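Teaching the fold by hand

Gukcombe, 8/5/21

The laundry project at Berent began with a complaint about time. Its engineers could teach a robot to fold a shirt by steering its arms from a control desk, but each attempt was slow, and a day's work left them with very little they could use. Last June they put the desk aside and gave people the grippers instead.

The method they now use is called Lucero. A person holds one gripper in each hand and does the job directly, picking up a shirt by the shoulders, laying it flat and bringing the sleeves in. The movement of both hands is recorded along with the view from the head. A program then learns from those recordings what a pair of robot arms should do when faced with the same cloth.

The team set itself a target of 3,000 folds and collected 2,451 that were good enough to keep. The rest were thrown out, mostly for lost tracking when one hand passed behind the other. Thirteen people took part. Some of them had never folded a shirt the way the instructions asked, and their early attempts were kept as well, provided the shirt ended up square.

Starting positions turned out to matter more than the number of folds. In the first trials every shirt was laid out flat before the recording began, and the trained robot did well only with flat shirts. Given one in a heap, it pinched the top layer, lifted, and put it down again in much the same state. The instructions were rewritten so that clothes were dropped on to the bed and left as they fell. With 2,000 folds of that sort, the robot began to look for a hem or a collar before pulling.

Dark cloth is still a problem. Folds in navy or black show up poorly under ceiling lights, and the program often takes a crease for an edge. The group has tried lamps placed low at the side, with some gain, but wants a method that works in an ordinary bedroom. Thick jumpers have been left for later.

A second site at Bonudlow will repeat the work with towels and pillowcases, using the same grippers and a different bed. If the results hold there, the recordings from both places will be put together and the program trained again from the start.
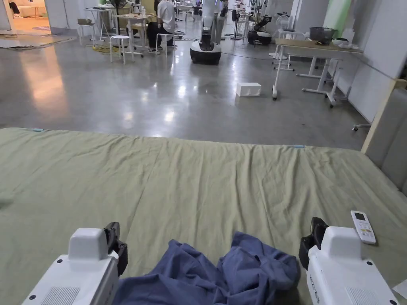 Why not begin each recording with the shirt laid flat?

A robot trained only on flat shirts does badly with one in a heap, and most washing comes out of the basket in a heap.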